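Mullilholm Workshop, progress report on the two-arm bench
To: Halldóra Damgaard, Prunance small grants
From: Bienvenido Sebastian

Hello Halldóra,

You asked for a page or so on where the money has gone and whether the arms do anything yet. They do! Slowly, and with a fair bit of muttering from me, but they do.

Last time I wrote we had one arm up and the other still in its crate. Both are on the bench now, side by side along the back edge and bolted to their own metal plates, which took far longer than it should have. The first plate was drilled to the wrong pattern (my fault, I read the drawing upside down) and Robel had to redo it on the pillar drill one Saturday when he'd much sooner have been at the football. He has been paid in cake.

The bench itself used to be bare white, and the overhead lights bounced off it so badly that the camera lost anything pale. I tried a bedsheet first, which rucked up every time a gripper brushed it. We've gone over to brown paper, pulled tight and taped underneath. It creases a bit but it costs next to nothing and I can change the lot in ten minutes.

Money next, as I know you'll have scrolled down for it. Of the 400 pounds in this instalment, 87 went on cable, connectors and a replacement emergency stop, and 70 on the steel for the plates. The rest is sitting in the workshop account and I'd like to keep it for spare gripper fingers, if you're happy with that. I've already chipped one.

As for the job we promised you, picking up toy bricks and pressing them onto a studded plate: picking up is good now, from either side. Pressing down is the hard bit. If the brick is even slightly skewed it rides up on the studs and then the plate goes skating off across the paper with the arm chasing after it. So I've changed the plan, and one arm will steady the plate while the other brings the brick over. It means getting the 2 arms to wait for each other, and my code for that is a mess of timers at the moment. Ea has offered to go through it with me and I've said yes please.

I also owe you an apology about the cables. I wrote in the last report that they'd be tidied into trunking by now and they are still all over the floor under the bench. I keep moving things, so I keep putting it off. It's top of the list for December, along with a proper written checklist for starting up and shutting down, so that other members can use the bench without ringing me at teatime.

Come and see it if you're passing. Evenings are best, any time after seven.

Bienvenido
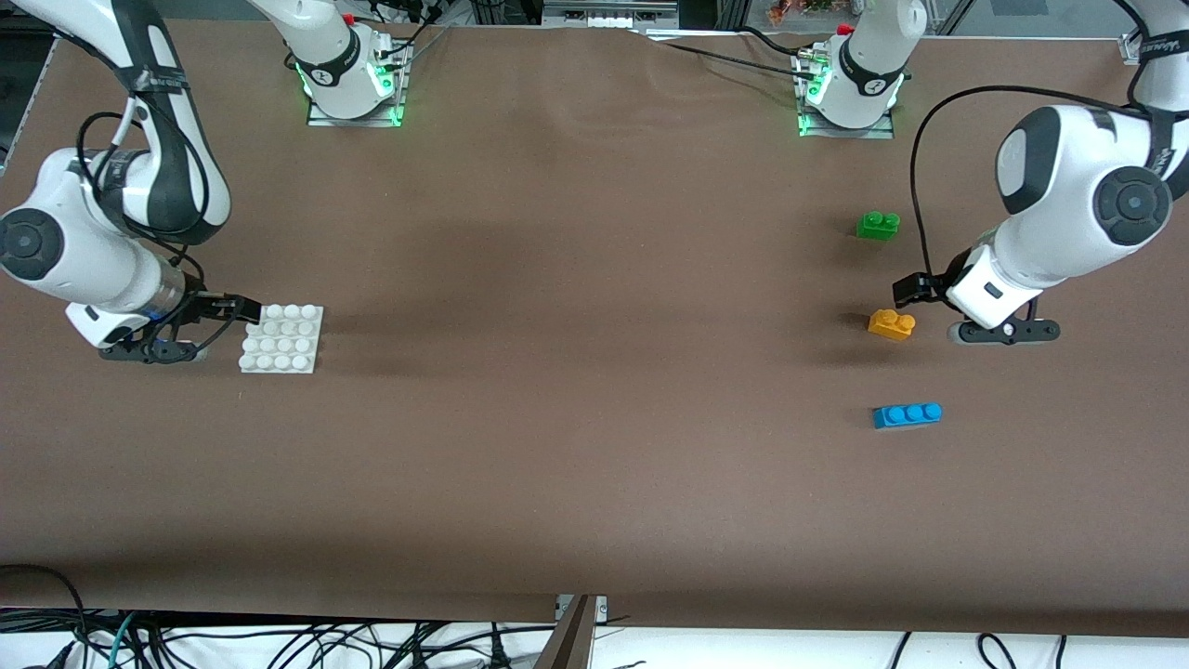 Ívar Ragnarsson: Happy for you to keep the remainder for gripper fingers, just send me the receipts as they come in. On the sliding plate, have you tried a strip of rubber matting underneath before you rewrite all the timing? I'd do that first and see how far one arm gets by itself.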